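The Paddle School That Promises Character

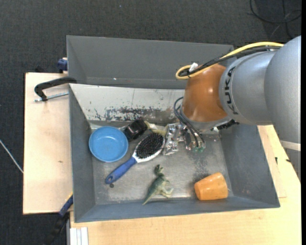
A KUKA arm over a blue-gray bin.

The brochure for Drokholm runs to sixteen glossy pages, and the word "resilience" turns up on nearly all of them. There is less about kayaks. You have to get most of the way through before anyone mentions a forward stroke, and the part about rescues is a single paragraph set next to a quote from a grateful parent.

Drokholm is a two-week residential paddling course for kids between 12 and 16. It costs $2,496 a head, not counting the bus. For that a family gets tents, meals, boats, instruction and, according to the brochure, "a young person who knows who they are." I have a 14-year-old niece. I would be happy if she came back knowing how to get out of a flipped boat.

I want to be fair here. I learned to paddle at a summer program myself, a much cheaper one, and I still think cold water and a long carry do something for a kid that a classroom doesn't. What I doubt is whether anybody can measure it, and whether the people selling it have tried.

Tanvir Patwary thinks they have. He runs the program, and he was patient with me over two long phone calls. Every student fills out a survey on the first night and again on the last. Confidence goes up, he told me. Teamwork goes up. Screen time, the kids say, is going to go down.

I asked whether anyone had checked back in November, when the tan had faded and the algebra had started.

"We'd love to," Patwary said. "It's hard to get them to answer email."

I'm sure it is. But a survey handed to a teenager on the last night of camp, with a bonfire going and her new best friends sitting on either side of her, is going to come out rosy. You could hand out the same sheet after two weeks of competitive bowling.

Drokholm has competition now. Kan, a sailing outfit that moved into kayaks three years ago, sells a ten-day version with a "leadership certificate" at the end. Lustard puts teachers in the boats with their own students and bills the school district. Both use the same before-and-after survey, or one so close that I couldn't tell them apart once I covered the logos.

The survey comes from Cleveck, a consulting firm that licenses it to outdoor programs. Cleveck's pitch is a database: 58 programs, all scored on a scale that tops out at 100. I asked for the lowest score in the set. I was told it was confidential, but that "all partners show meaningful growth." All of them! I have spent enough time around summer camps to find that hard to swallow.

Jessie Forsyth taught at Drokholm for four summers and left on decent terms. She now guides adults on day trips and says she misses the kids more than she expected to. She doesn't think the program is a scam, and neither do I. Her complaint is about hours.

"When I started, we did wet exits the first morning and rescues every day after that," she said. "By my last summer we had a circle after breakfast, journals at lunch and a circle at night. They were good circles. But we'd lost maybe a third of our water time, and you could see it in their strokes."

Patwary disputes the third. He says the schedule has been "rebalanced" and that every student still does a supervised wet exit before leaving the beach. I asked how many could do an assisted rescue by the end of the two weeks, on their own, in chop. He said the program doesn't track that.

So it tracks how a kid feels about teamwork, on a five-point scale, twice. It doesn't track whether the same kid can haul a teammate out of the water.

There is a scholarship fund, and it's a real one. It has sent 300 kids down the river who couldn't have paid, and Forsyth says some of those were the best paddlers she ever taught. She'd like to see the fund doubled and the journals left in the van. Patwary laughed when I passed that along, and then said the journals are what donors ask about.

That may be the most useful thing I heard from anyone. If you're shopping for a program this year, skip the scores and ask for the daily schedule. Add up the hours in the boat. Ask who teaches rescues, how often, and what happens with a student who can't do one by the second week — and if the answer comes back with the word "journey" in it, ask again.

My niece has applied to Drokholm. She wants to go because her friend is going. Her mother has asked for the schedule, and it hasn't come yet.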